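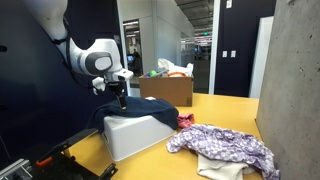
Gyu-bin Ryu wanted to know whether the Omava fabric kit is worth adding to an arm we already own, or whether the stock two-finger gripper will do.

Some background from me, as I am the one placing the order. We are setting up a cloth-handling cell: pick from a mixed pile, lay out, fold. The kit is sold by Skesach and includes soft fingertips, a wrist force sensor and a one-year software license. The quote expires on 21 March 2026. Has anyone run it on thin fabric?

Posted by Bit-na Maeng

Doğukan Polat
We have had the kit since November. The fingertips are the useful part. With the stock pads we dropped 14 of 50 cotton towels; with the soft ones, 3. Same arm, same grip force. The force sensor drifts as it warms up, so zero it after 29 minutes or so of running and again after lunch. The license is per controller — check that before you plan a second cell.

Two-layer picks are still a problem. If the cloth is lying on another cloth, the fingers often take both. We lowered the approach speed to 18 mm/s and that helped with towels. It did nothing for thin shirts.

I-seul Nam
Ask Skesach if they will sell the fingertips alone. They did for us, but it took several emails. The part is listed under spares, not under the kit.

Bit-na Oh
we went with Pudwood instead, cheaper. no force sensor though. works ok on towels, never tried anything else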